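**Arms on the bench: house rules**

Marker jobs first. Set grip force low, close on the barrel, leave the cap alone. A marker costs less than a fingertip pad, so guess which one survives a crash. Keep speed at 35 percent until a new program has run clean all day.
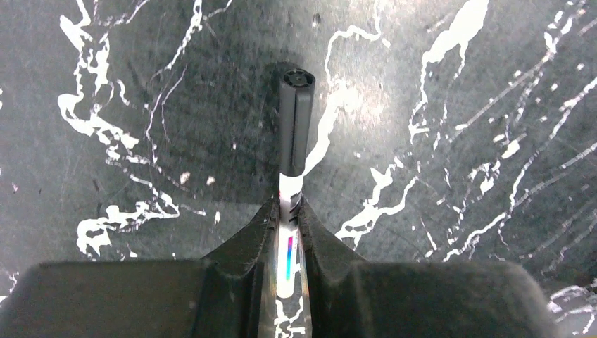
Eckhard Hinrichs writes that 35 is for cowards and he has run at 90 since November. Eckhard also buys a lot of markers.

Stop button: within reach of your hand, not your broom handle. Test it every Sunday, coffee optional.
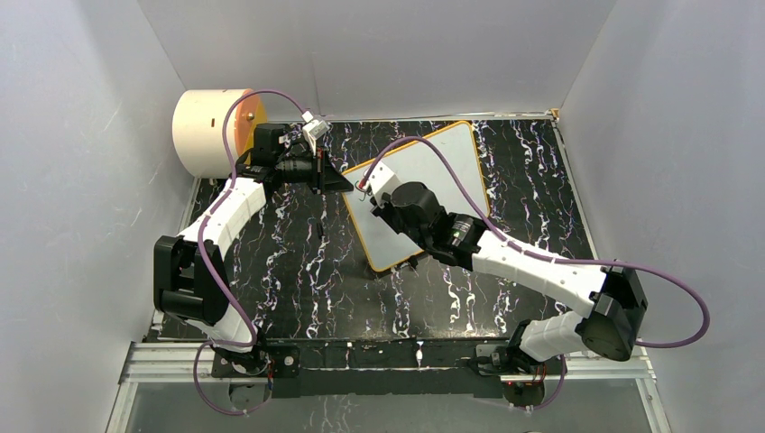 Cable checks come before power, every time. Tug each tie and look for rubbed spots. Purple cable like ours is easy to follow along the forearm and over the elbow, so there goes your excuse. Leave slack at the joints, and swing each arm through its full reach by hand before you trust it. Replace any tie that slides.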